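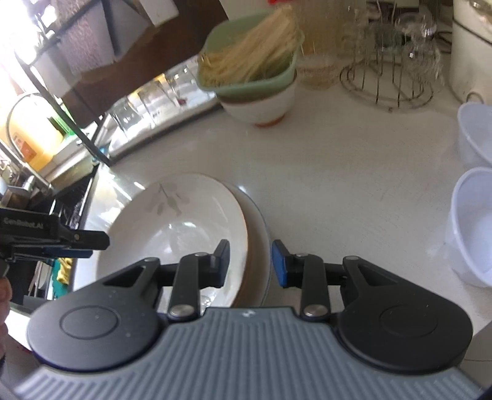 Gasska Supper Club Opens Its Winter Season in Onholm With 19 Dinners and a Longer Table

ONHOLM, 28/10/2018 – I'm Eirlys Ellis, I run Gasska, and I'm so happy to tell you that our winter season is on sale as of this morning!

If you've never been, Gasska is a supper club. You buy a ticket, you turn up at seven, you sit next to people you probably don't know, and we feed you four courses. There's one menu a night and everybody eats the same thing (we do a vegetarian version of every course, just tick the box when you book).

This winter we're doing 19 dinners, running through to the end of February. Each one seats 29 people, up from 24 last year, which was always a bit of a squeeze on the people who booked late. The extra seats come from moving out of my old place on Pacheco Street and into the former Zukach bakery next to the post office. I've wanted that building for years. It still has the big bread oven, and yes, we're using it – the lamb shoulder goes in at noon and comes out when the soup bowls are cleared.

The first month is all about roots and smoke: celery root soup with brown butter, beets baked in salt, that lamb, and a pear cake my aunt used to make with far too much cardamom. After New Year the menu switches over to fish, dumplings and citrus, and I'm still arguing with myself over dessert.

Tickets are $60 a head, with coffee and tip included. Wine is extra, or bring your own bottle and we won't charge you to open it. We sold 274 tickets last winter and the Saturdays went first, so if you're set on a weekend I'd book soon.

We also have two lunches for families, one before the holidays and one in February. Kids under ten eat free, and the food comes out fast!

Book at the front counter or by phone any afternoon except Monday. Gift cards are at the counter too. Reporters and food writers who'd like to come to a dinner, or just poke around the kitchen while we're prepping, are welcome – ask for Eirlys.

Press contact: Eirlys Ellis, Gasska, Onholm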